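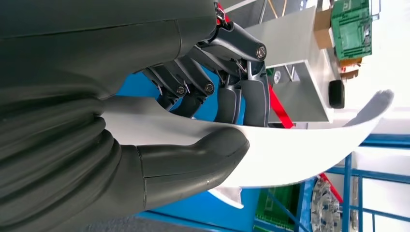 Where do you keep a curved plastic panel that won't fit in a crate?

On the top shelf, lying flat, with nothing stacked on it. Crates go on the level below.

2/ I've been setting up storage with Ida Grube since March and I'm so happy with how it's coming together! Blue metal shelving, green crates, white labels on the front. I could look at that color combo all day.

3/ The crates have lattice sides, so you get a peek at what's inside before you pull one out. We stack them in pairs on the lower level. Ida wanted to go higher, but I'm short and my arms voted no.

4/ Tape on the carpet! Yellow squares, put down by hand, a bit wobbly – and I love them. They're parking spots. Mine has a dip in one side and I'm leaving it. 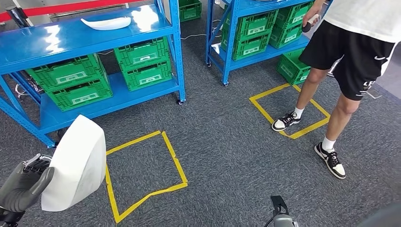 5/ Casters. Get shelving with casters if you can. Murray Landry rolled his unit across the room with the crates still on it and made it look easy (please lift the cables out of the way first, Murray).

6/ Labels: big letters, one word if possible. We tried part codes for 12 days and everyone kept asking me what they meant. I didn't know either.

7/ Still to sort out: a spot for panels waiting to be checked. Elie Kanaan wants a rack with felt, I want another top shelf. Trying the shelf first, and I'll post how it goes.

8/ If you store big curvy parts, tell me how you do it! Especially the ones that rock when you set them down.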